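Como preparar uma demonstração de robótica em simulação para um dia aberto

Uma demonstração de robótica pode ser feita sem levar um braço mecânico para a sala. Basta um computador, um projetor e uma cena simulada bem preparada. Este guia resume o que fazemos nos dias abertos da Skasia e serve para escolas, bibliotecas e empresas que recebem visitas.

O que é preciso

Um computador com placa gráfica dedicada, um segundo monitor para quem opera, um projetor e um comando de jogos com fio. O comando sem fio funciona, mas perde a ligação quando a sala enche.

Passo 1. Escolher a tarefa

A tarefa deve caber em 2 minutos e perceber-se ao longe. Pegar num cubo e pousá-lo noutro sítio é suficiente. Evite peças com formas complicadas, que falham mais vezes e obrigam a longas explicações. Use cores bem diferentes entre si, para que o visitante possa dizer "o laranja" ou "o verde" e o operador saiba logo do que se trata.

Passo 2. Montar a cena

Deixe a mesa e o fundo em tons neutros. Coloque os cubos afastados uns dos outros, com espaço para os dedos da garra descerem de cada lado. Um bloco mais alto no meio torna a tarefa mais interessante, porque obriga a planear o caminho do braço — e é também onde acontece a maior parte das colisões. 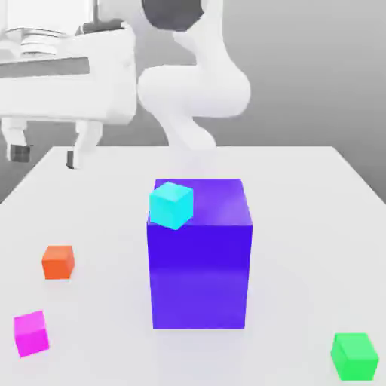 Guarde a cena num ficheiro separado antes de mexer em qualquer parâmetro. Na visita de 13 de janeiro de 2018 tivemos de voltar à versão guardada a meio da manhã, depois de alguém alterar o atrito dos cubos. Atribua uma tecla à reposição da cena e escreva-a num papel colado ao monitor.

Passo 3. Ensaiar os movimentos

Execute a sequência completa várias vezes, com a mesma velocidade que vai usar em público. Verifique a altura de aproximação, a abertura da garra e a força de aperto. Se o cubo saltar ao ser agarrado, reduza a força e diminua o passo de cálculo da simulação. Se escorregar, aumente o atrito das pontas dos dedos.

Passo 4. Receber o grupo

A Caroline Mugo fica no computador e a Caroline Mollel fala com os visitantes. Convém separar as duas funções — quem opera não consegue responder a perguntas ao mesmo tempo. Comece por mostrar um movimento automático, sem comentários, e só depois explique as articulações e a garra. A seguir, passe o comando a um visitante e deixe-o abrir e fechar os dedos antes de tentar agarrar seja o que for.

Passo 5. Lidar com as falhas

Quando um cubo cai ou fica mal pousado, não reponha logo a cena. Pergunte ao grupo por onde deveria o braço aproximar-se na tentativa seguinte e experimente uma das respostas.

No fim do dia

Copie os registos para um disco externo e anote os parâmetros alterados. Desligue primeiro a simulação e só depois o projetor.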